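Workshop notes: when the folding gripper won't let go

I get letters telling me I am too hard on the gadgets. Fine. I have spent more evenings than I care to add up trying to get a two-finger gripper to handle laundry in a kid's bedroom, and I am still waiting to be impressed. Cloth is the worst thing you can hand one of these. A block stays where you left it. A sheet bunches, slides and gets into the joints.

The fault I want to cover is the jam. You close on a thin cloth, lift, open the jaws, and one side stays shut. Marlina Tambunan had it happen on a Bascombe unit with a pillowcase hem wound into the linkage, and she did what most of us would do, which was pull. The hem tore and the finger sprang open against her thumb. She was lucky to get away with a bruise.

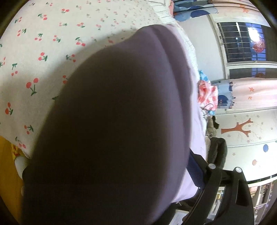
So, before anything else, cut the power. Letting go of the trigger doesn't count. The Bascombe booklet says the motor "relaxes" on release, and I have measured mine still holding after 6 minutes. Pull the plug or take the battery out, then wait until you can move the finger by hand with no push back.

Next, work the cloth out the way it went in. Turn the joint backward a little at a time and feed the fabric toward you. If it is a nice piece, a drop of dish soap on the hem helps. If it is an old rag, snip it and be done - with blunt scissors, pointed away from the cable.

Check the pads afterward. A pad that has started to peel will catch a loose thread every time, and no amount of adjusting will cure it. I wipe mine with rubbing alcohol and press the edges with a fingernail. If an edge lifts, replace both pads. Mixing an old one with a new one gives you a crooked grip.

Then look at the screws. Mine had backed out almost a full turn, which let the linkage rock and opened a gap just wide enough for a ruffle. Thread locker, the kind you can undo.

Last, clear the work area. Cords and chargers come off the bed before you start. The seller told me the force limit would stop the jaws "well before any damage." I tried it on a dead phone cord and it dented the jacket before it stopped. I would not trust it near a live one, and I would not hand it to a child whatever the box says. 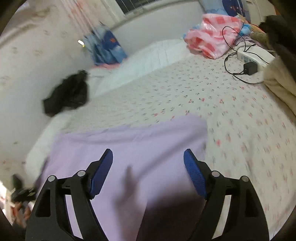

Ilham Raju wrote in to say the force limit works fine if you reset it after changing the pads, and that mine was probably still set for the old ones. Maybe so. I reset it and tried another piece of the same cord, and got a shallower dent. I still call that a dent.

Updated April 2, 2025.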